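9 de enero de 2024 – cámaras de muñeca, Kellimport contra Brimum

Sigo en simulación, con la mesa blanca, el cesto y la pinza paralela negra. Hoy quería decidir de una vez qué cámara le ponemos al brazo, ¡que llevamos así desde septiembre!

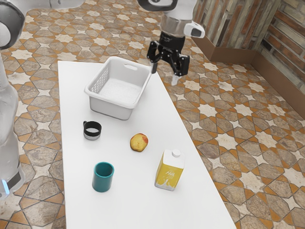
Primero repasé el controlador de Van Wijk. Lo dejé a 600 Hz y va bastante fino, aunque al abrir la pinza sigue ese tironcito que me pone de los nervios (mirar las ganancias). Luego, la Kellimport con la manzana.
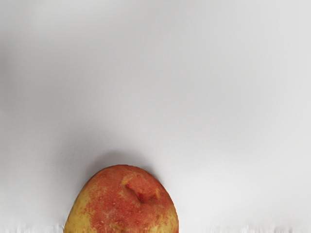

Me gusta el color, pero con esta inclinación la fruta se me queda muy abajo – tengo que girar el soporte 2 grados y repetir. La Brimum abre más el campo y con la patata centrada, aunque algo baja, me convence más.

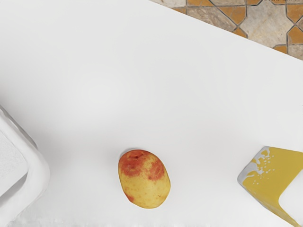 Pendiente

Repetir con 2304 píxeles de ancho y con 2736.
Pedir a Bretia el modelo del soporte nuevo.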